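Print this entry | E-mail to a friend

July, a little after 11 p.m.

Day nine of not buying anything. I have now spent more time thinking about shopping than I ever did when I was shopping.

The rule, for anyone who missed the first entry: groceries, gas, the vet, and that's it until the end of the month. I drew it up after adding up last year's clothing and "household" spending on the back of an envelope and getting a number with a comma in it. The envelope went in the drawer. I can still feel it in there.

Today's temptation was a Silari linen jacket, marked down from $529 to $300, which my phone kindly told me about while I was in line for cat food. I do not need a linen jacket. I live in a place where it is either too hot for a jacket or too cold for linen, with a window of maybe two afternoons in May. I still stood there through three customers working out what I'd wear it with. The answer was other things from Silari, so there goes that.

Went home and did what the frugal people tell you to do, shop your own closet. The frugal people must have better closets. Mine gave up a Cemetti raincoat with the tags on (why? when?), one boot, and a bag of hangers I had apparently been saving in case the hangers ran out. I counted the tops and there were 37. I wear five of them, and two of those are for painting.

I tried the coat on. It fits a person with shorter arms and more confidence.

Then supper, which was lentils. It has been lentils a lot. The Oláh bakery on the corner is technically groceries and I have been leaning hard on the word technically. A poppy seed roll is food. Two poppy seed rolls are also food. I bought a third for breakfast and ate it on the stairs.

My sister called and asked if I was saving money. I said yes, $112 so far, and she asked how I got that, and I had to admit it was the price of a lamp I would have bought. She said by that method she has saved the cost of a yacht. She's coming for the weekend and has already said she wants to go to the outlet mall "just to walk around," the way some people go into a bar for the pretzels.

The Orkar vacuum has started making the noise again. Please not this month. I took the brush out, cut a wig's worth of hair off it, put it back, and now it makes a different noise, higher, with some hope in it. If it dies before August I suppose I'll sweep. My grandmother swept every day of her life and owned four dresses, and I was going to write something admiring here, but she also complained about it constantly.

Pajamas on, phone charging in the kitchen where it can't show me jackets. 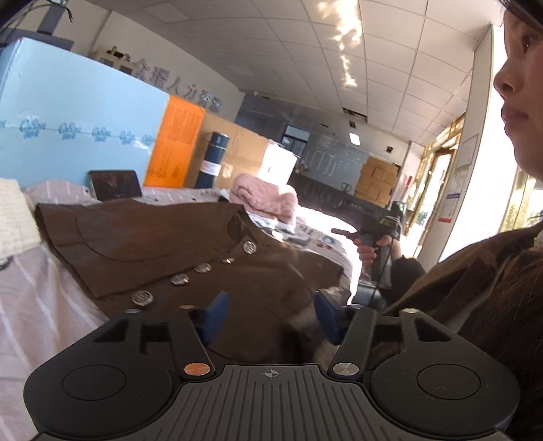
Tomorrow I have to find a birthday present for a six-year-old without spending anything, and I don't think she'll want the hangers. There's a half-full watercolor set somewhere. I could bake, but I'd need butter, and then we're back to technically.

Shared 14 times | 3 comments

plumtree_lane
The bakery is groceries. I will testify.

Second Shelf Down
I did this in February and caved on day eleven over a garlic press. Didn't even own garlic at the time. Check the vacuum belt before you give up on it, mine squealed for a year and it was just the belt.

mk in ohio
What color is the raincoat? Asking for someone with short arms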